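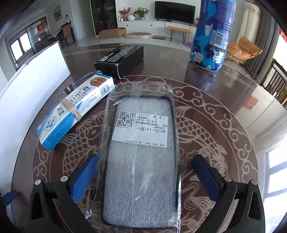 Gladys Cuervo, reading an early draft, objected that a grasp planner trained on demonstrations should not need a separate segmentation stage at all: if the policy sees enough packaged goods, it should learn where a bag ends and its contents begin. We tested that claim directly.

### 4.2 Segmentation before grasp selection

The Flurndale planner takes wrist-view frames from a hand-held gripper and outputs a grasp pose and a finger width. We compared two versions. The first maps the frame straight to a pose. The second runs Estex, our mask predictor, and passes the masks to the same pose head. Both were trained on 500 demonstrations and tested on 254 held-out ones.

Most errors in the direct version came from clear film and glass. Film adds edges that do not belong to the object, and a glass tabletop returns a second copy of whatever is held over it. The pose head sometimes placed its target on the reflection, below the table surface. 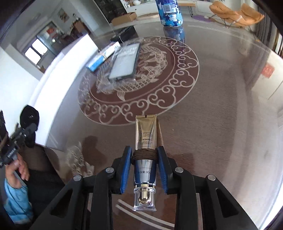
**Figure 3.** Wrist view with a cosmetic tube held between the fingers above a glass tabletop.

Estex handles reflections with a plane check. It fits the table surface from the last 24 frames and drops any mask whose depth falls under it. Film is harder. We label the bag and its contents as two linked masks and let the planner choose between them by target width. With both changes, the planner chose a valid pose in 199 of the 254 held-out cases. The remaining failures were mostly thin items lying flat, where the two masks nearly coincide.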